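# Moved to a new town, baptised in one church, married in another. Do I have to choose now?

Asked by **quiet_pew** in Faith and Church Life

Good evening to all. I hope I am writing in the right section.

I was baptised as a baby in the Reformed church in Havach, where my grandparents were members all their lives. When I was a teenager my family moved to Dolska and there was no Reformed church, so we went to the Catholic one with the neighbours, and later I was married in it. I was never formally received as a Catholic. The priest knew it, he wrote a letter for the wedding, and after this nobody asked me again.

In January my husband and I came to Bevan for his work. Bevan is a small town (the sign says 2,890 people) and it has three churches: one Anglican, one Methodist and one free church which meets in the school. There is a Catholic church too, but it is in the next town and the bus does not run in the morning when Mass is. We have no car for now.

So we have been going to the Methodist one. The people are kind, the singing is very good, and I understand nearly all of the sermon, which for me is important. Last month the minister asked me, very politely, if I would like to "become a member". I said I would think about it. Now I think about it all the time.

My doubts are these. If I become a member there, do I leave the other churches? Would I need to be baptised again? My husband is Catholic from birth and he says he will come with me but he will not sign anything. Is this a problem for a family? And my mother, when I told her on the telephone, was silent for a long time and then spoke about the weather. 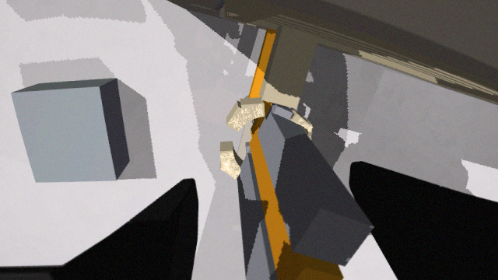
I should also say that I take communion there already. The minister says at the front that everybody who loves the Lord may come, so I came. My husband stays in his seat. After the service we drink the tea and it is all normal, but I notice it each time, that I walk up and he does not.

I do not look for somebody to tell me which church is the true one. I only want to know what membership means in practice, and how other people in mixed families have managed it. Thank you for your patience with my English.

---

**bellrope**

Welcome to Bevan, or near enough. I was a church steward in a Methodist circuit for a long time so I can answer the practical part.

You would not be baptised again. Your baptism as a baby in the Reformed church was with water and in the name of the Father, Son and Holy Spirit, and the Methodists accept that fully. If anyone in any of the mainstream churches offers to do it a second time, ask them to explain themselves. The free church in the school might see it differently, as many of them only baptise people old enough to ask for it, but you did not mention wanting to go there.

Becoming a member normally goes like this. You meet the minister a few times, sometimes with one or two other people who are also thinking about it. Then the church council agrees to your name, and there is a service. If you were never confirmed, you would be confirmed in that service. If you were confirmed in the Reformed church, tell the minister, because then you may simply be received by transfer and it is much shorter. You didn't say which it is. Look in your mother's drawer for a certificate, or write to the church in Havach. They usually keep the books for ever.

About communion you have done nothing wrong. You were invited and you came. Your husband's church asks him not to receive in other churches in the ordinary way of things, and he is keeping to that, and I would let him. In our congregation we had several people who stayed in their seats for years and no one thought less of them. Some like to come forward with arms crossed and have a blessing. He could ask if that would suit him, or he could stay where he is.

You are also allowed to not become a member. You can come every week until you are 100 and sing and help with the tea. What you can't normally do is vote on certain matters or hold certain offices. Ministers ask because they are meant to ask, and a good one will not mind waiting.

---

**Lurero**

just join!! God doesnt check the paperwork. My gran went to 5 different churches in her life and had a lovely funeral in all of them (ok one). People have been arguing over this for 2,000 years and its not going to get sorted in Bevan

---

**marginal_note**

I would like to add something to the first reply, which is correct, and disagree a little with the second. I am also in a mixed marriage, Orthodox and Baptist, so perhaps more mixed than yours.

The paperwork does matter to some people, and one of them may be your mother. My own father took it very hard when I was received into my wife's church. He believed I was saying that the faith he gave me was not good enough. I had not said this, but I also had not said the opposite, and he needed to hear it. If you decide to go ahead, I would write her a letter before the service, on paper, and tell her what you are keeping from Havach. Perhaps a hymn, or how your grandparents prayed at table. It is easier to read such a thing slowly than to hear it on the telephone.

As for your husband, please talk to the Catholic priest in the next town also. He will not bite. When you married, your husband probably made a promise about the faith of any children, and it is better to take this promise out and look at it together now, before there is a baby and two grandmothers. The priest may also know somebody who drives to Mass from your side. In our town there was a list for lifts, and we only found out about it after a year and a half.

We go to my wife's church most weeks and to mine for the big feasts. Some years it has been the other way round. It is tiring at Easter when the dates are different, and we eat too much.

---

**quiet_pew**

Thank you to all three. I was confirmed, I think, at fourteen, just before we moved, but I will ask my mother about the certificate. It will give us something to talk about besides the weather. My husband read the replies and he likes the idea of the lifts, so he will telephone the priest. I have told the minister I will answer her after Easter and she said that was quite all right.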